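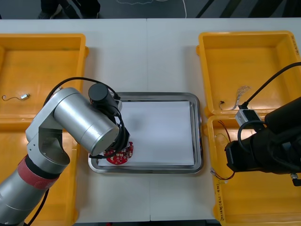
六月,Studton开放日。我以为是去看机器人翻跟头的,结果看了一下午机器人收拾零件。开个串慢慢写,想看翻跟头的可以先走了。

先说怎么去的。我在一家做小家电维修的公司上班,老板收到Studton的邀请函,信上写“诚邀贵司决策层莅临”。决策层那天要去打羽毛球,于是我莅临了。

地方在工业园最里面,导航到门口就说“您已到达目的地”,而门口是一面墙。绕了一圈才找到入口,保安看了看我的邀请函,又看了看我的拖鞋。我在车上换了鞋。

签到处发一个布袋,里面有宣传册、圆珠笔和一瓶水。圆珠笔是Menon的。Menon是他们的供应商还是对手我到现在也没搞清楚,笔倒是挺好写。

参观分批进,一批九个人。我这批里有两位是中学老师,有个大叔是卖叉车的,还有个年轻人全程在拍自己。带队的叫Khairul Halim,声音很好听,走路很快,基本上是用声音把我们往前拖。

第一站是大厅里的展示柜,里面摆着历代夹爪。最早那代长得像烧烤夹。Khairul说灵感就来自烧烤夹。我问他是不是开玩笑,他说设计的人当时确实在烧烤。

第二站是一段短片。音乐很大,标题是“重新定义触感”,然后是慢镜头里一颗鸡蛋。机器人公司的短片里永远有一颗鸡蛋,我怀疑业内有一颗专门的鸡蛋,大家轮流借。

大叔在黑暗里小声问我:“碎了没?”短片没有交代。

第三站才是正经的,叫Kivela演示间。Kivela是他们这个项目的名字,任务说起来一句话:托盘里放着杂七杂八的电子零件,两条机械臂把它们一个一个拿起来,放到旁边的黄箱子里去。

一句话说完的任务,他们做了很久。我作为一个每天徒手干这件事的人,站在那里心情比较复杂。

上面说的零件,就是你拆开一台坏机器之后会剩下的那些东西。红色的圆电路板,带接头的线,一小束灰不拉几的细线,谁也不想理的那种。我们公司有一整个抽屉这样的东西,标签上写着“待处理”,字都褪色了。

托盘是不锈钢的,底下铺一张白纸。我还以为是什么高级的视觉标定材料,凑过去问,负责这张桌子的Hafiz Lau说:“就是纸。”

他补充说是从打印机里拿的。我觉得这是当天最坦诚的一句产品介绍。

铺纸的道理我后来想明白了一半:金属反光,底下垫点白的,看东西总归清楚些。我自己修东西也爱垫张纸,不过我的理由是螺丝不会滚得那么欢。Hafiz说你这个理由也成立,然后低头记了点什么。如果Kivela下一版的白皮书里出现“抑制滚动”,那是我的贡献。

说一下箱子。黄色塑料的,厚边,反光反得厉害,边上还有马克笔手写的字,我歪着头辨认了半天,也没敢说认出来了。一屋子的机械臂和线缆,最让我有亲切感的就是这几行手写字。任何一个真正在干活的地方,箱子上都得有手写的字。看到这个我才相信他们平时确实在用这张桌子。

我们公司的箱子上写的是“别动”。没有署名,也没有日期,因此从来没有人动过,里面是什么已成悬案。

好,开始演示。Hafiz先请大家站到黄线后面。卖叉车的大叔问黄线是防谁的,Hafiz说防各位。大叔表示理解,他们卖叉车的也画线。

夹爪往下走的时候整个房间都安静了。夹电路板这件事,人的手根本不过脑子,捏着边就起来了。机械臂不一样,它会先在上方停一停,像我妈在超市挑西瓜。然后下去,合拢,再停一停。你会不由自主地替它用力。

我旁边那位老师真的在用力,她的手指跟着捏起来了。捏了个空气,还捏得很稳。

起来了。有人鼓掌。机械臂没有反应,这一点我比较欣赏。换成我,修好一个电饭锅都要拍照发群里。

然后是线。各位,线才是真正的敌人。

电路板再怎么圆,它好歹有个形状。线没有。线今天是这个形状,你看它一眼,碰它一下,它就是另外一个形状了。Hafiz原话是“板子是一道题,线是一种性格”。他说完自己也觉得有点过,赶紧去看屏幕。

第一次夹那束细线,夹爪合上,抬起来,手里什么都没有。线躺在原处。全场没有人说话,只有空调的声音。Hafiz说:“它再来一次。”语气像家长会上的我爸。

第二次夹住了。准确地说是夹住了一部分,剩下的拖在后面,晃晃荡荡地跟着走,搭在箱子边上,犹豫了一会儿,滑进去了。算不算成功?屏幕上算成功。大叔说在他们叉车行业这叫“货到了”。

年轻人终于把手机转过来拍了一眼机器人,又转回去了。

中间有个提问环节。我本来打定主意不说话的,莅临的人不应该说话。但Khairul把话筒直接递到我面前,话筒这种东西一旦到了手里你就得对它负责。

我问的是速度。Hafiz说他们内部有个目标,一个小时分拣400件,现在能到300。我心算了一下我自己的水平,决定不公布。

老师问的问题比我好。她问:差的那些差在哪里?Hafiz说差在线上。我就知道。

另一位老师问能不能带学生来。Khairul说非常欢迎。Hafiz同时说要提前讲。两个人互相看了一眼,我觉得这就是一家公司的市场部和工程部。

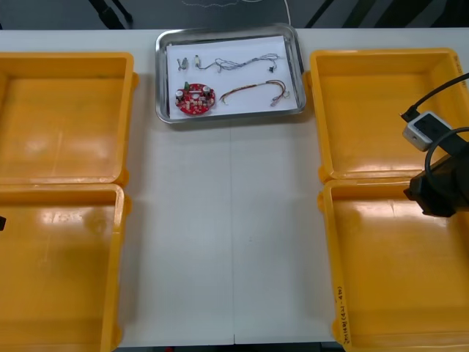
有朋友在底下问:这种分拣零件的机械臂,人在旁边全程要不要看着?

要有人在场。Hafiz说演示和平时跑任务都有操作员守着,手边就是急停按钮,零件掉出托盘或者线缠住了,由操作员停机处理,再让它接着做。

还有人问我按没按那个急停。没有。我只是站得离它很近,并且想了很多。

提问之后是“体验环节”,宣传册上写的是“与未来握手”。实际内容是戴上一副手套遥控旁边另一台小机器,把一块海绵从左边拿到右边。海绵很小,我的自信心更小。

我排在大叔后面。大叔开过二十年叉车,上手就稳,海绵过去得像货柜入库,端端正正。他摘手套的时候还吹了一下。那一刻我确信他平时下叉车也这样。

轮到我,海绵先是被我捏成了一条,然后飞了。Khairul在旁边用那个好听的声音说“很多客户都有这种情况”。谢谢你,Khairul,我会把这句话刻在工位上。

第二次我拿过去了,放得歪歪扭扭。手套这玩意儿最怪的地方是没有手感,你看着它捏到了,手上却什么都没有,脑子就慌,一慌就多捏一下。我突然非常理解刚才那条线为什么没夹起来。对着一台机器产生同情,是我当天没有预料到的支出。

茶歇在Nodon厅。Nodon是他们食堂的名字,我问为什么叫这个,得到了三种不同的说法,其中一种涉及前任老板的猫。有咖喱角,有切好的水果,有一种绿色的糕,我吃了不便公开的数量。

咖喱角用夹子夹。夹子就是烧烤夹。我端着盘子对着那个夹子站了一会儿,想起大厅里那个展示柜,觉得这家公司首尾呼应做得不错。

在Nodon厅碰到Hafiz,他一个人坐在角落,把耳机线从口袋里掏出来,缠成一团,他拆了半天。我没有打扰他。有些事情是带下班的。

后来他自己坐过来聊。他原来学的是机械,来Studton之前修过电梯。他说修电梯和做机器人最大的区别是电梯不会被邀请去开放日。我说那你愿意被邀请吗,他说他更愿意电梯。

我问他私底下怎么看这个项目。他想了想,说他最怕看到别人把演示当成魔术。魔术看完了就完了,大家回去该干嘛干嘛。他宁可有人站在桌子边上挑毛病,比如问那束线为什么要夹两次。他说有一次来了位做裁缝的阿姨,看了五分钟,说你们为什么不先把线头顺一顺。

我问那后来顺了吗。他说在顺。

阿姨的发言应该裱起来。搞自动化的地方最缺的可能就是这种人,手上干过几十年,看一眼就知道别扭在哪里,又没有任何动机说好听的。我们公司也有一位,每次开会他都请病假。

说点稍微正经的,给同样做维修的朋友参考。

这套东西目前我们用不上。我们一天拆的机器五花八门,电饭锅、风扇、吹风机,零件没有一样重的,还有很多是带油的。Kivela演示的零件都很体面,散开放在白纸上,互相之间还有社交距离。我抽屉里那些东西是抱在一起的。

我把抽屉的照片给Hafiz看了。他放大,又放大,然后把手机还给我,说:“这个我们以后再谈。”

不过有一件事我回来之后马上就抄了:分拣之前先摊开。我们以前是从一堆里往外拽,拽出什么算什么。现在弄了个旧烤盘,垫张纸,先倒出来拨散,再往盒子里分。快了不少,也没再扯断过插头。花费为零,技术含量也为零,同事问是哪里学来的,我说去考察学的。

烤盘是我家的。家里人还不知道。

另外,哪种零件进哪个箱子,这个规矩得先定好。我问过Hafiz,机器夹错了怎么办,他说夹错的情况他不太担心,最头疼的是人自己也说不清某个东西该归哪儿。带着板子的线算线还是算板子?他们为这个开过会。我们也为这个开过会,会议结论是放抽屉里。

最后一站是纪念品。可以选钥匙扣,也可以选一个印着机械臂的马克杯。我选了杯子,回家发现倒热水之后图案会变,机械臂会合上。设计得很好,就是合上的时候手里什么都没有。

大叔选了钥匙扣,当场就换到叉车钥匙上了。他还给了我一张名片,说以后要搬什么找他。两位老师在跟Khairul敲定带学生来的时间,Hafiz远远地站着,表情像一个人听见楼上在商量装修。

走的时候快五点了,从演示间门口又路过一次,门开着,下一批也是九个人,站在黄线后面,安静得很。Khairul换了件干的衬衫,声音还是那么好听。

我在门口站了一会儿,听见里面有人问托盘底下铺的是什么材料。

没听见Hafiz怎么答的,大叔在停车场按喇叭,我的车挡着他了。

第二天跟老板汇报。他问:怎么样,能替我们省人吗?我说目前省不了,它夹线比我还慢。他问那你写个报告吧。我说好。你们现在看到的这个串,删掉咖喱角的部分就是那份报告。

老板看完批了四个字:箱子可买。

所以我们现在在找黄箱子。有知道哪里卖的请留言,要边厚一点的,能写字。

补一条,很多人私信问能不能去。开放日以后应该还有,要看他们自己发通知,得先登记,当天带证件,不要穿拖鞋。孩子可以去,有黄线管着。想摸真机器的会失望,想捏海绵的管够。

再补一条,有人说我把Menon的圆珠笔写得太轻。那支笔我用到今天还没断墨,已经比同一个布袋里的所有东西都耐用。Menon的朋友如果看到了,可以再寄一支,红色的。

再再补一条。家里人发现烤盘了。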